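Search this site Search Enter keywords Go

The hand is the wrong place to spend the money

I have spent a good part of this year on a comparison I was sure would come out the other way, and I should say so before I start complaining. When we set out to choose between a five-fingered hand and an ordinary parallel gripper for the Drondura bench, I wanted the hand to win. Everyone did. It is hard to watch two hands with knuckles reach for the same tray and not feel that something has been settled about the future of manual work.

What was settled, over 216 trials, was that we could pick up a cube.

I don't mean that as a joke about the people who build hands, who are mostly better engineers than I am. I mean that the jobs we use to compare end effectors are so mild that they hardly touch the reasons anyone would want fingers. Two blocks and a tray with a lip round it. Pick up the block, put it somewhere, do it again. A pair of flat jaws does this well. A suction cup does it well. A determined child with salad tongs does it well. If you then run the same job with a hand that has more joints than you can name without looking at the drawing, and it does it nearly as well, you have learnt that the extra joints didn't get in the way too much.

That is worth knowing, but it isn't what gets put on the slide. The slide says "dexterous manipulation", and under it there is a clip of a hand reaching into a tray.

Our own comparison had two halves. The first was in simulation, on a two-armed setup we called Gethin, and the second was on the real bench, with one arm and whichever gripper was bolted to it that week. I'll take simulation first, as it is where most of the enthusiasm comes from and where I have most of my doubts.

A simulated hand is a lovely thing to own. It never needs a cable replaced. Its fingertips don't wear smooth, its motors don't get warm after lunch, and when you change the table height by a hair the whole world changes with it and stays changed. You can try a controller at nine in the morning, throw it away at ten past, and have another going before anybody has found a screwdriver. I would not go back to working without it.

But it flatters the hand, and it does so in the one place where the hand most needs to be tested, which is contact. A simulator has to decide what happens when a curved fingertip meets a flat face, and what it decides is a setting. Somebody typed it in. With two flat jaws the setting hardly matters, within reason: you squeeze from both sides, the cube has nowhere to go, and if your friction figure is off you squeeze harder. With fingers that arrive one at a time, at slightly different angles, the grip depends on that figure all the way through. When we dropped ours by 20 per cent the jaws carried on as if nothing had happened. The hand began turning the cube before it had hold of it, so that the thumb closed on a corner, and from then on you could guess the rest.

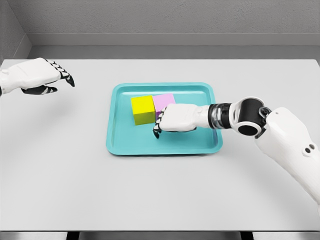

Now, a defender of hands will say that this is what tuning is for, and so it is. We tuned. We used Limex, the controller that the rest of the group already liked, and it is a good piece of work: it blends the finger positions so that you steer the hand with a handful of numbers in place of one for each joint. After a few weeks of this the hand was picking up cubes very respectably.

Look at what the tuning did, though. It found a grasp in which the thumb and two fingers come together from opposite sides with the rest tucked out of the way. In other words, given every freedom it could want, the controller made itself a parallel gripper. It was a heavier one with a larger shadow, and it needed more clearance over the lip of the tray, but that was what it was. I have seen this happen on other people's benches as well. The search for a dependable grasp runs downhill, and at the bottom of the hill there is a pinch.

The clearance matters more than I expected. A jaw gripper goes into a tray like a pair of tweezers. A hand goes in like a hand, with a palm behind the fingers and a wrist behind the palm and a thick joint behind that, and all of it has to pass over the edge of the tray and stay over it. Try to reach an object near the far side and the question soon stops being about fingers and becomes one of where to put the forearm. Put two blocks side by side with no gap and you have to decide which finger goes where there isn't room for a finger. The jaws have this trouble too, but they are thin, and you can buy thinner ones cheaply and swap them in before the kettle boils.

There is also the small matter of seeing. Our fixed camera looked across the table at the tray, and every time the hand did something interesting it did so by placing itself between the camera and the thing it was doing it to. We lost the block from view at the moment of closing in 70 of the trials, and in those the controller was working from where the block had been a moment earlier. People answer this by putting a camera on the wrist, and then a second one when the first is looking at the back of a thumb. Each of these is sensible on its own. Add them up and you have bought a good deal of seeing in order to make up for the shape of the thing you bought first.

And the second arm? I was keen on the second arm. The argument for two is that people use two hands, one to steady and one to work, and for a jar or a shirt or a length of cable I accept it entirely. For cubes in a tray the spare arm mostly waited. It hung over its own side of the table looking ready. The planner had to keep it out of the way, which took time, and every so often kept the working arm out of the way of the waiting one, which took more. In the write-up this became a "bimanual benchmark". I let that stand and I shouldn't have done.

Then the real bench. We had a Grunus hand on loan and our own elderly jaw gripper, which has been dropped at least once that I know of. I won't give a table of results, partly because the loan came with conditions and partly because I don't think our numbers would help anybody choose. They'd tell you how well we had tuned each one, and we tuned the hand for far longer. This is my chief complaint about published comparisons, my own included. The exciting device gets the clever person and the long evenings. The dull one gets whatever was left in the drawer from last time, set up in an afternoon, and is then reported as the baseline. If the hand wins by a little after that, I would like to know what the jaws could have done with the same attention.

I can say that the gap between simulation and bench was small for the jaws and large for the hand, and that most of it was in the first instant of touch. I can also say that swapping from one to the other, and getting the calibration back afterwards, used up a good deal more of our time than I'd have put in a plan.

Some of my colleagues think I'm being unfair, and their best point goes like this. Nobody judges a piano by how well it plays one note. Cubes are where you start, so that you can check your wiring and your frames and your timing, and the real jobs come after. Quite right. I have started with cubes every time myself and expect to again. My trouble is with how rarely the second part arrives. The money runs out, or the student finishes, or the clip of the cube does so well that there's no hurry to film anything harder. Then the next group picks the same task in order to be comparable with the last.

So I would ask for 3 things before I believe the next comparison I'm shown, and I'll try to hold myself to them. Pick at least one task that the simple gripper can't do, and show it failing at it. Say how long you spent tuning each device. And if part of the work was done in simulation, change the friction in front of me and run it again while I watch. Any hand that comes through that has my apology and probably my budget.

I'm told there is a soft bag test being drawn up, where the thing to be lifted has loose contents that shift about. I'd like to see that one. Jaws are poor at bags, and I have the split bags to prove it. If fingers turn out to be good at them, even fairly good, I would call it the first result of the year that I couldn't have guessed from looking at the hardware.

In the meantime the loan hand goes back at the end of September, in its fitted case, and the old jaws go back on the arm. The money we'd set aside for a hand of our own I have asked to have moved to better force sensing at the wrist, which will work with either.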